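I'm going to stick up for the boring fix, and some of you won't like it.

Last December we lost 83 recordings at Maltholm. Every one showed a person flipping a switch on a power strip with a pair of hand-held grippers, and every one was useless, thanks to a slipped joint reading in the left gripper. Closed was getting logged as half open. The arm that learned from those files would stop short of the switch and squeeze thin air, over and over, very politely.

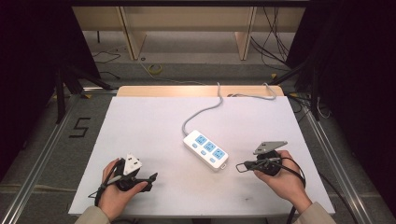

Marlene Kasten thinks I'm being dramatic. Her view is that bad data is cheap, you toss it and record again, and a missed switch never hurt a soul.

Okay, sure, if the strip is dead. But the whole point of the Drodell job was strips in real use! An arm that believes its fingers are open when they're shut is going to lean on something sooner or later, and I'd hate for that something to be an outlet.

What bugs me is how we found out. No alarm, no red light. In-ho Joo got curious one afternoon, watched two recordings next to the numbers, and saw they didn't match. Two! We could've done that on the first morning. 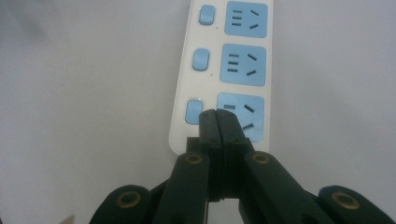 Gripper tips closed, right by the last switch on the strip.

So my pitch is dull. Close the grippers, read the number, open them, read it again – before every session, even when you're late and the coffee's getting cold. Broteo sells a fancy monitoring package and I'm sure it's lovely. I'd still want a person looking first.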